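Office Practice, Unit 7
Handout: The Desk and Its Drawer

In this unit we speak about the desk which is used by more than one person during the day. In September, when the Kenow course begins, most students think that order means a clean desktop. The desktop is the easy part. The drawer needs more attention, for the reason that it is closed most of the time and everybody forgets what was put there.

1. What stays on the top
Only the things which are used every hour, for example the telephone. One small plant is allowed. It should stand at the back, near the wall, where no sleeve can touch it.

2. What goes in the drawer
Small items in their packages, pens, labels, one notebook. Food does not go there. Put flat things against the side wall of the drawer and leave the middle free for the hand.

3. How to empty a drawer
Pull it out completely, until you can see the back corners. Take out everything and make two groups: things for this desk and things for another place. Wipe the bottom with a dry cloth. The whole work should take no more than 60 minutes, also for a full drawer.

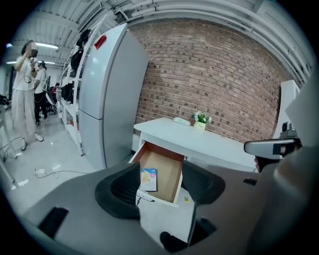 Put the things back one by one, the biggest first. Before you close the drawer, check that no cable hangs in front of it, and look on the floor for small pieces that have fallen down.

Homework
Empty one drawer at your home or your workplace. Write a list of what you found and where each thing went. Please bring the list to room 1196 for the next lesson. Students who use the Stamero workbook can write on the free page after Unit 7.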